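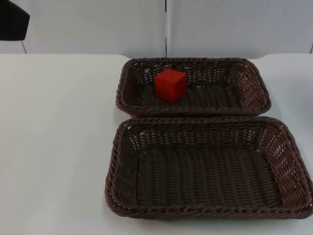 I've had the Onodeck on trial for three weeks now, and I still grin when the parcel tape comes to mind. It's a two-armed table-top kit, hired by the month from a small firm called Elmont, and the pitch is simple: you show it a job by hand, it has a go, you show it again.

My first job for it was as dull as I could manage. Take a red cube out of one wicker basket and put it in the other. Elmont's trainer, Ülle Venckus, said 30 goes would do. I needed 458! (Some of that was me. I kept nudging the baskets between goes, and it hates that in the early days.)

What won me over was the software. Version 3 lets you scrub back through a bad grab and mark the moment it went wrong, and by the second weekend in January I was doing that over breakfast. The manual is dreadful, mind you, and the fans drone like an old fridge.

Would I pay for it? For a packing bench, yes, probably. For a spare room, I'd hire it for a month and see. Mine goes back on Friday, and I've already asked if I can keep it for 4 more days.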